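Can Fake Flowers Fool You?

By Ihor Onyshchenko

People say artificial flowers look just like real ones. Should you believe them?
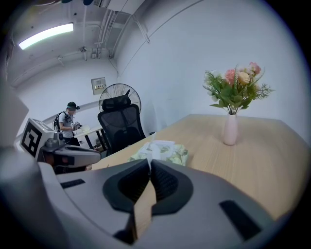 Start with the colors. Roses do grow in pink, peach and cream, so color alone proves nothing. Pink roses with feathery green leaves on a table could be either kind until you get close.

Now use your nose. Many real roses smell sweet, but some have hardly any smell at all. And a fake one can be sprayed with perfume! So a sniff is a clue, and a pretty weak one.

Look at the leaves instead. On a living plant, one leaf has a nibble, another has a brown spot, and no two have quite the same veins. Fake leaves often come out of a mold, so you may find the same leaf again and again.

Sellers like to say that fake flowers "last forever." Do they? Sunlight fades them. Dust settles in the petals, and someone has to clean it off. A real bouquet might look good for 7 days, then it droops, and you can put it in the compost. Plastic petals won't rot there.

Try it yourself: ask a grown-up to put one real rose and one fake rose in a vase. Stand across the room and guess. Take a few steps closer and guess again. Did you change your mind?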